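Speaker notes: Budgeting for a burger assembly cell
Session 2, Drikaditz, July 7, 2024
Speaker: Nermin Gökçe

Opening. Skip the company history. Start with the cost sheet and the point that the arm is one line on it. Most of the overspend at Skoststead came from the lines underneath: holders, trays, fingers, spares.

Fixtures first. Every ingredient has to be presented at a known position and angle. Clear holders and small clips are cheap to make, but they wear and they get redrawn. Budget for two full revisions before the layout is frozen. 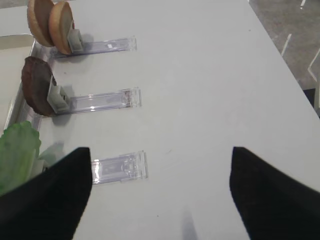

Bun halves and patty held upright in grey clips. Holders are clear plastic.

Ask the room who has a separate line for fixtures. Expect few hands. Cengiz Yüksel's figure for Kurtuluş was 13 per cent of hardware spend, and he considers that low.

Clearance. Fingers need room to open next to whatever is being picked. Check this on the bench before ordering, with the real holder and the real dish.
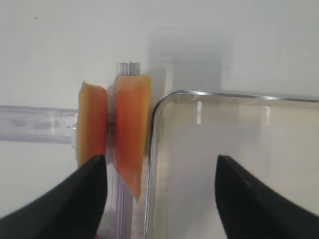
Changing a finger profile after delivery cost Skoststead 28 working days, almost all of it waiting. Put finger blanks in the first order. Quantity: 20 per cent over the calculated need.

Test pieces. Replica ingredients are fine for layout and cycle planning. They say little about grip on real food, so hold back a second trial budget for that. Do not let purchasing merge the two.
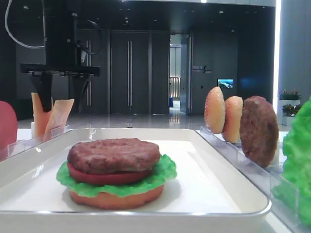

Floor and services. Cable routing and table mounting belong in the site budget — agree this in writing with the building owner. Gearóid Ó Conaill will cover the Cillthorpe lease terms after the break, so keep it short.

Trial length. Plan for around 150 complete builds per layout before signing off. Fewer than that and the reject rate is guesswork. Log every stoppage with a cause code, including the ones cleared by hand.
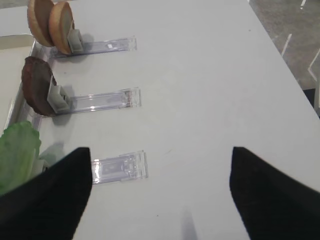
Should the first cell be leased or bought?
Lease the arm and buy the fixtures. The arm can go back at the end of the trial, while the holders are made to your own layout and have no resale value.

Hand over to Gearóid. Cost sheet template is on the last slide.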